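Bench Notes: Racks, Caps and Grid Paper 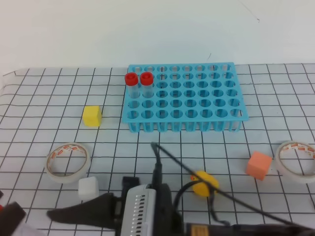 Photo: Skorer sample room

Last updated March 1999

The sample room has settled on the light blue plastic racks for screw-cap tubes. The wire racks may still be used for glassware drying but should not come back to the benches. Stocks of both types were checked in February, and anything with a bent leg or a split top panel was withdrawn.

The main change is in how a rack is loaded. Until now each bench had its own habit. Some people filled from the front, some from the middle, and a few left gaps between batches as a kind of bookmark. Tubes passed from the Prieto bench to the Stamero bench were then read in the wrong order, and 117 labels had to be checked against the log sheets by hand. From this issue on, loading starts toward the back left, with the tubes of a pair in adjacent holes. The remaining tubes follow from left to right, then forward one row at a time. A partly filled rack is read the same way, so no empty holes should be left inside a batch.

Caps. Red means closed and logged. Do not put a red cap on a tube that is waiting for its log entry -- use a white one and change it afterward. Caps should be turned until they seat and then left alone. Overtightening was the cause of most of the cracked caps returned to stores last quarter. A cap that will not seat squarely usually has a damaged thread and should be discarded, along with the tube if the tube thread is also marked. Caps are not to be washed and reused, whatever their condition.

Grid paper. The ruled sheets serve as a bench cover and as a placement guide. Set the rack parallel to the lines and toward the back of the sheet, leaving the front clear for writing and for opening tubes. If the rack must be moved, note its position by counting squares from the left edge. Sheets that have begun to curl at a corner can be taped down flat with the low-tack tape from the Griltel order. Do not use the brown parcel tape, which leaves residue on the white tops and takes a solvent wipe to remove. Replace the sheet at the end of each week or after any spill, whichever comes first. Used sheets go in the general waste unless a sample has been spilled on them.

Small items. Yellow cubes are position markers and go to the left of the rack, on the paper. A cube beside a rack means the batch is still being worked on and the rack should not be moved or topped up by anyone else. Take the cube away when the batch is finished. Please do not cut them down to make wedges, as several have been found in that state under the balance table.

Cleaning. Empty racks are washed in warm water and mild detergent, rinsed twice and left upside down to drain. The dishwasher is not suitable. Two racks put through it in February came out with warped top panels, and the tubes no longer stand upright in them. The slatted sides collect dust and need a soft brush. Dried label adhesive comes off the plastic with a plain eraser.

Stock. Tubes are now ordered in cartons of 1000 and caps in bags of 500, so two bags should be opened against each carton. There are 80 racks on the shelf behind the door. Benches may hold a reasonable number for daily work, but spares should go back to the shelf when the week's batches are cleared. Requests for extra markers or grid sheets go on the usual yellow slip, one item per line, with the bench name at the top. Slips without a bench name will be returned.

The revised loading sheet is in the ring binder next to the sink. Discard earlier copies, including the laminated one.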